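PRESS RELEASE

For immediate release: 2/20/26

Kareo publishes free code of practice for robots that take computers apart

Forty-nine rules, one of them concerning lunch

Skakbridge: Kareo, the computer refurbishing and recycling firm, has today released the Skakbridge Code, a set of working rules for anyone using robot arms to strip and repair desktop computers. It is free to download, it runs to 18 pages, and it has been written so that a person standing next to a robot can read it without sitting down first.

The code covers what happens between a computer arriving on the bench and its parts going into the right tray. It deals with who may start a job, how hard a gripper may squeeze, what to do with a hard drive that still has someone's wedding on it, and how to stop a job when it has plainly gone wrong but the machine remains cheerful about it. There are 49 rules. An earlier draft had 200, and was much admired by the people who wrote it.

Kareo has been using robot arms at its Skakbridge workshop for refurbishment work, alongside bench staff who have been doing the same job with screwdrivers for a good deal longer. The company found plenty of guidance on keeping robots away from people, which it follows and which the new code does not replace. It found much less on keeping robots from ruining a perfectly good computer. The trade has tended to settle such questions by shouting across the room. 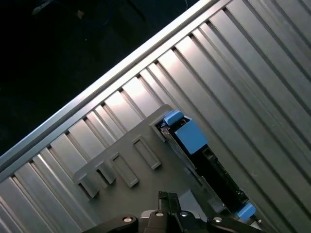
Plastic is where most of the trouble starts, and the longest section of the code is given over to it. Steel cases forgive a clumsy approach and come away with a scratch. Latches, clips and tabs do not, and a snapped latch can turn a saleable part into scrap in less time than it takes to find the form for reporting it. Rule 11 therefore asks that every job begin with a list of the parts a hand is meant to touch. Manufacturers have often been helpful here by making them a different colour, like the blue pieces on that black component beside the gripper finger, and the code advises teams to teach the system to look for such colours but never to trust them entirely. Older machines come from an age of greater self-expression, and some have been repaired by their owners with whatever was in the drawer.

The same section sets out a "touch, wait, move" routine for any part held by a catch. The gripper makes contact at low force, pauses long enough for the arm to confirm that it has met what it expected to meet, and only then pulls. If the part does not move, the force may be raised once. If it still does not move, the job goes to a person. Kareo's engineers asked for three attempts and the bench staff asked for none, so the figure in the code can be described as a settlement.

Cables have a section to themselves

The code treats a cable as an obstacle until somebody has shown otherwise. An arm may not pass behind a cable, may not pull a part while a cable is still attached to it, and may not tidy. The ban on tidying is printed in capitals. During trials last September, an arm that had been set to move loose wires out of its way did so with such thoroughness that the test computer had to be given a bench of its own and a quiet afternoon.

Connectors must be released at the connector and never by the wire. Every bench worker learns this in the first week and every household ignores it for life. Where the gripper cannot reach the body of a connector without leaning on something else, rule 23 says it must back out along the path it came in by and ask for help. Teams are asked to record each request. A rising number usually means that a new model of computer has turned up in the deliveries, though it can also mean that somebody has knocked the camera.

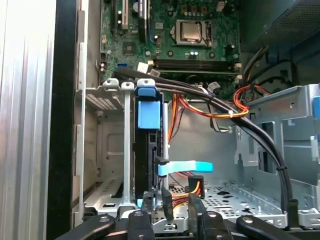 Backing out is harder than it sounds, and the code gives it more room than going in. An arm that has reached down into a computer has metal edges on several sides, and the shortest way home is rarely the clear one. Each job plan must include a way out from every position where the gripper may stop, checked at slow speed before the plan is approved. Plans may not be shared between computer models on the grounds that the cases look much the same. They do look much the same. The differences are all at the level of a bent flange, and that is the level at which fingers get caught.

Data comes before speed

Any drive taken out of a machine is treated as full of private information until it has been wiped or destroyed, and the code is stern on the point. A drive must be logged at the moment it leaves the computer, before it is put down anywhere, including "just there for a second". If the log is not working, the arm does not take out drives. It may get on with something else, or it may have a rest, which it will not appreciate.

The computer must be switched off, unplugged and left to discharge before any arm enters the case, and a named person must sign to say so. The signature cannot be given by the robot, by the software that runs the robot, or by a colleague who is fairly sure. Power supplies are not opened at all. They are taken out whole or left alone, and they go to trained staff either way.

Images recorded by cameras on the arm are covered as well. They may be kept to improve the work and to settle disputes, but labels bearing a customer's name or address must be hidden before the images are stored. Sticky notes bearing passwords must be reported and then destroyed. The code makes no comment on how often this comes up.

People keep the stop button

Rules 38 to 49 concern the staff. Anyone in the work area may stop any job for any reason and may not be asked to justify it until the arm is still. A stopped job must be restarted by someone who has looked inside the computer, with the lid off and the light on. Nobody may be set targets for how seldom they press the button.

Rule 44 is the one concerning lunch. It states that an arm left running through a meal break must have a person watching it, and that eating a sandwich while facing in its direction does not amount to watching. Kareo accepts that this could have been put more formally. The formal version was tried for a month and was widely understood to be about parking.

Tested by people who did not write it

Before publication the code was tried out over 2000 jobs at Kareo and at Ruvov, a repair firm which shares some of Kareo's equipment and few of its opinions. Ruvov's staff were asked to follow each rule exactly as written and to note whatever made no sense. They took to this with real energy. Several rules were rewritten as a result, two were swapped round because they could not be obeyed in the order given, and one was removed after it proved to forbid picking anything up.

Fawzy, the training company, has prepared a short course to go with the code. It is meant for bench staff with no background in robotics and for robotics staff with no background in benches. Both groups take the same course and sit the same practical, in which they must take a drive out by hand before they are allowed to watch a machine do it. Early sessions suggest that the second group finds this the more instructive.

"We wanted rules that a tired person could follow correctly late in the day," said a spokesperson for Kareo. "A robot will do the wrong thing beautifully, again and again, at exactly the same angle. It needs someone nearby who knows what a latch feels like just before it goes, and that person needs something in writing that says they are allowed to step in."

The spokesperson added that the company does not claim the code is finished. Comments are invited from repair shops, recyclers, schools and anyone else who has put a gripper into a computer and regretted it. A revised edition is planned for September, and suggestions for further rules will be considered on the understanding that each one must replace a rule already there.

Availability

The Skakbridge Code may be copied, printed and adapted without charge, provided that changed versions are clearly marked as changed. A single-sheet summary for the workshop wall is included in the download. It comes in large type, following a request from everybody.

ENDS

Notes to editors

Kareo refurbishes and recycles desktop computers for resale, for spare parts and, where all else fails, for metal. Its workshop and offices are in Skakbridge.

The code is voluntary guidance. It does not replace the law, the maker's instructions for any robot, or an employer's own risk assessment.

Workshop visits can be arranged through the Kareo press office. Visitors are asked to wear flat shoes, leave loose scarves at reception and keep their hands off the emergency stop unless there is an emergency, in which case they are asked to press it.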